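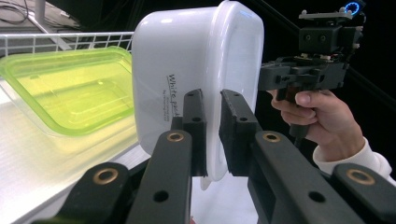

Gripper width drifts between demos after trimming - policy closes too early on thin-walled containers

Asked 10/02/2025 in Perception and Data

We record bimanual demos with two hand-held grippers and clean them with Pruner before training. Objects are mostly white or translucent plastic food containers. The width signal comes out of the Clisico node at 50 Hz, the camera stream has its own clock, and Pruner aligns the two by nearest timestamp.

On replay the width trace leads the video by a few frames in some episodes and matches in others. Episode 234 is the worst. The trained policy starts closing while the pads are still short of the rim.

Tried so far:
- re-ran the finger calibration, no change
- set max_gap to 6 ms, which drops a lot of frames and does not remove the lead
- trained on the left gripper only, same behavior

Is this a known problem with the aligner, or should I be looking at the detector?

Answer 1 (accepted)

The aligner is doing what you told it to. Nearest timestamp only works if both stamps refer to the same event. Clisico stamps width at measurement. Most camera drivers stamp on arrival at the host, after exposure, encoding and transfer, so the image is older than its stamp says. That delay changes with USB load, hence good episodes and bad ones.

Measure it per session. Open and close the empty gripper sharply at the start of each recording, get pad distance from the images, get width from the log, resample both to a common rate and cross-correlate. Put the lag in camera_offset and run Pruner again from the raw files. Do not run it on already trimmed episodes - the trim rewrites the start time and you will apply the shift to the wrong base.

Do each gripper separately. Two cameras on one hub will not have the same lag.

max_gap is a rejection threshold. It can't correct a constant offset, so put it back to the default.

Answer 2

Had something similar with Skarico exports. Check your queue size too. Ours was 2000 and the images were just sitting in the buffer. Dropped it and most of the lag went away.

Answer 3

White plastic is hard for any detector, I would try different lighting first.

Comment on answer 3: the width here is not estimated from the image, so lighting won't move it.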